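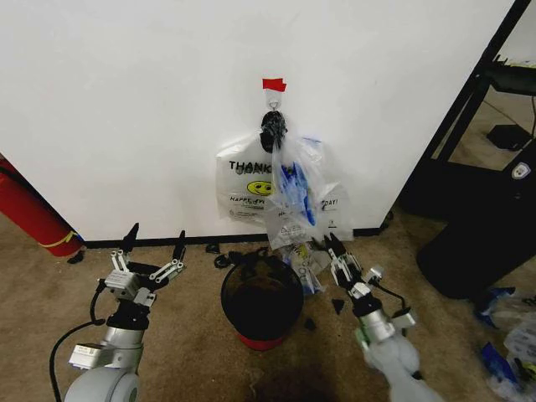
Start position for the trash pickup task, left gripper open, bags on the wall hook.

How much should I vary the clutter between demonstrations?

Posted by todeck_arms, July 2, 2024

We are recording teleoperated demos on a two-arm setup. The task is to pick up loose trash from the carpet and put it in the round mesh wastebasket. I have 300 episodes so far and the policy does well when the crumpled bag is to the right of the basket. Move the bag to the left side and the right arm still goes to the old spot and closes on nothing.

The wall behind never changes. It has a white hook with a bit of red tape above it and a shopping bag with a smiley face hanging down close to the basket. Should I take that down, or is it fine to leave it and move only the trash? Each episode is 32 seconds on average, so I would like to avoid starting over.

vincze_lab

Keep the 300, they are still useful. Your problem is where the trash starts. Mark out a grid on the carpet and give every cell the same number of starts, including cells only the left arm can reach. We had the same trouble in February and fixed it with 19 starts per cell, mixed in with the old data.

Move the basket too, even by a hand's width. If it always sits under the hook, the model can use the hook to find it and pay little attention to the basket itself.

I would leave the hanging bags up for half of the new episodes and take them down for the rest. Thin clear plastic on the wall looks a lot like thin clear plastic on the floor, so you want some episodes where both are in view and the operator goes for the one on the floor. Write down which is which in the episode notes. We use Flindero for that, but a spreadsheet works.

woltlow_user

just collect more. we have 1728 episodes and it handles pretty much anything

vincze_lab

More episodes from the same start won't fix the left side. Check the starting positions before you record another batch.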